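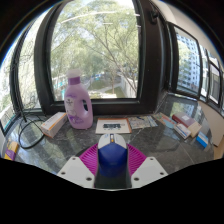 *Slide 1: Mouse in the gripper, window counter.*

**Speaker notes: six weeks with the Marnum hand-held kit**

(Leave slide 1 up while people find seats. Clicker is in the left jacket pocket, not the bag.)

Hi everybody, thanks for coming back from lunch! I'm Kurniawati Pillai, I run data collection at Drustach, and I've got 20 minutes to tell you what I think of a gripper. So if you came for the battery talk, it's across the hall and I won't be hurt.

Quick show of hands: who has bought a hand-held kit, or is about to? (Wait. If it's most of the room, skip the next paragraph.)

Okay, for everyone else. You hold the gripper, you pick stuff up with it, the camera records, and later on somebody trains a policy for an arm with what you recorded. Marnum is Zaltico's version of that. We paid for ours, full price, and Zaltico hasn't seen these notes.

**Fingers first**

Look at the magenta fingers, one each side of the mouse. They're ribbed, and I love them. I was ready not to! Our last kit had flat pads and a mouse was the thing I dreaded, all curves and no good place to grab. With these I just close on it and get on with my day (still drop one now and then, I'm not a machine).

They do wear. Kaiwen Qin did most of our heavy sessions and his left finger started to feel mushy in March. Swapping it took him 8 minutes the first time, most of it hunting for the right driver. Zaltico, if you're in the room, please put the driver in the case.

(Pass the spare finger around now. GET IT BACK. Last time it went home with someone.)

**The view**

You get a round, very wide view, and everything bends out toward the rim. People ask me if that's annoying to look at. Yeah, for the first day. Then you stop noticing and start enjoying how much you get. Point at the slide: I'm holding one mouse, and I've still got the detergent bottle on the left, the boxes on the right, and the trees outside. For our stuff that context is worth having.

What you don't get is fine print. The label on that bottle is a blur. If your task needs reading labels, bring a second camera or pick another kit, and please tell me which one, I'd like to know.

**Glossy counters and big windows**

This is where I get picky. Dark shiny stone with daylight coming in gives you reflections, and you can see the window mirrored in the counter over on the right. Masanobu Higuchi handles our tracking and he'd happily ban polished stone from the whole company. On matte tables we threw out almost no takes. On glossy ones we threw out some 37 across the whole trial, and he went through every one of them by hand, poor guy.

Two things helped:

- Locking the exposure before you start. It's buried in the second settings menu, and the default is auto.
- Slowing down on the approach. I talk fast and I move fast, and the tracker does not care for it.

Zaltico's answer to my ticket was a firmware update. We installed it. I'd call it better, not fixed. (Don't go off on the ticket system here. You did that at the rehearsal and lost four minutes.)

**Your wrist**

Nhi Tiêu kept a notebook on comfort for us, and her line was "fine until it isn't." The weight sits forward of your hand. An hour is okay. After that you'll see people propping an elbow on whatever's nearby, and the motions get lazy, and you can spot it in the data. We rotate people now. Smaller hands should ask for the short handle, it's on the order form but you've got to scroll.

**Uploading**

Mai is the companion app, and I've got mixed feelings! Labeling takes is quick and the thumbnails are good. The upload queue stalls if your laptop goes to sleep. Khải Cao wrote us a little script that keeps it awake, so come find me after and I'll send it to you.

**Would I buy it again?**

Yep. We've ordered 6 more. If you're doing household pick-and-place with lots of odd shapes, I'd go for it. If you work mostly on shiny surfaces, borrow one for a week before you sign anything, and if they only offer you a day, push.

(Demo if there's time: use the room's own mouse, tape roll, water bottle. Ask for a volunteer from the back rows.)

(Likely questions: left-handed use, yes, same unit. Gloves, haven't tried. Price, send them to the Zaltico booth. Spare fingers come in pairs only, and yes, I've complained.)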